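Bruvville guesthouse asks visitors to fold, within reason

Tornus, the 42-room guesthouse on the Bruvville waterfront, has entered the bedding debate. As of February 13, 2020, departing guests are asked to fold whatever they pulled over themselves in the night – a request printed on a card of about 400 words, longer than the breakfast menu. 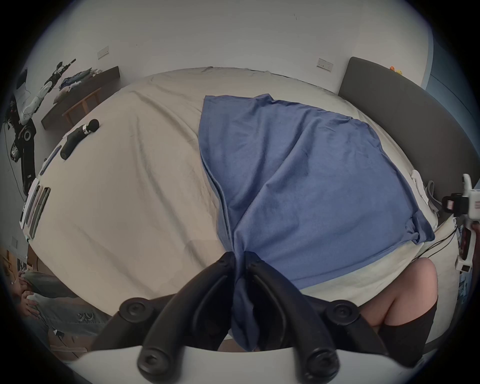
Thirds or halves?

The card, drawn up with the linen firm Stüber, favors thirds. Guests who grew up with halves have already written in, 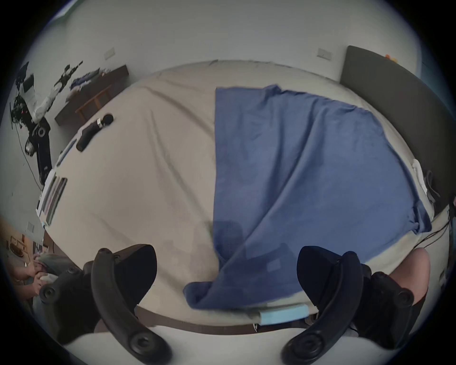

some at length, and one letter came with a diagram. The guesthouse says both camps are welcome and neither will get a discount.

The trial runs until August, when Tornus will decide whether the card stays. Until then, a crumpled blue cloth left lying in a heap is no crime in Bruvville, though the card does call it "a beginning." 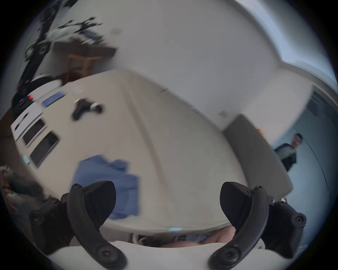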